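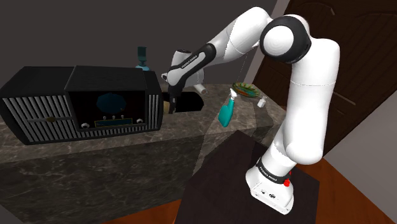 The simulated kitchen at the Rivach open day, with the arm over the sink.

I drove two hours in May to watch a robot arm work in a kitchen made of pixels, and I'd do it again tomorrow. Rivach opened its doors to anyone who signed up, 239 of us, and put its simulator up on the big screen. A couple of people near me grumbled that they had come for real metal. I get it, but I think they missed the best part!

A simulated kitchen lets you see the practice, and practice is where the good stuff is. At most demos you get one polished run and a round of applause. The Rivach team let us pick the starting layouts and then just let the thing go, good tries and bad (they told us Veteteck, the planning software, had been through 1,368 layouts before we got there).
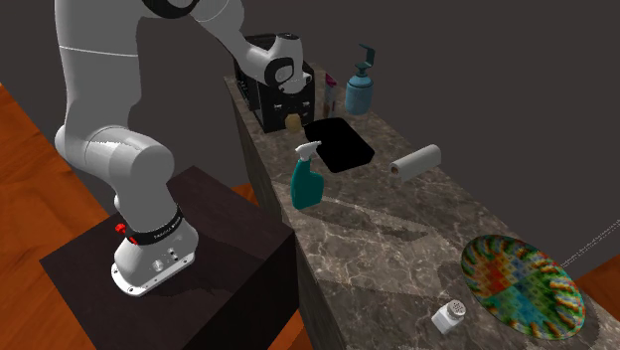
What won me over was how ordinary it all was. A toaster, a salt shaker, a roll of paper towels lying on its side. My own counter looks worse on a good morning, and a helper that can only cope with a bare table is no use to me or to anybody's grandmother. I'd much rather see a lab wrestle with clutter than watch another arm stack perfect cubes.

They also switched to the view from the gripper, and the room went quiet. You suddenly understand how little the arm gets to look at. 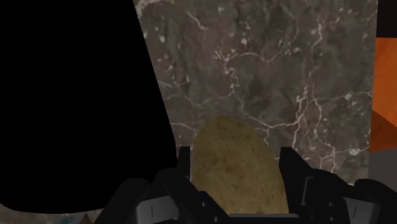
Gripper view, with a potato between the fingers.

I know a potato on a screen weighs nothing. Real ones roll and have dirt on them, and I hope Rivach shows us that side next year. But please, more labs, open up the messy middle like this. I stayed until 8 and still had questions.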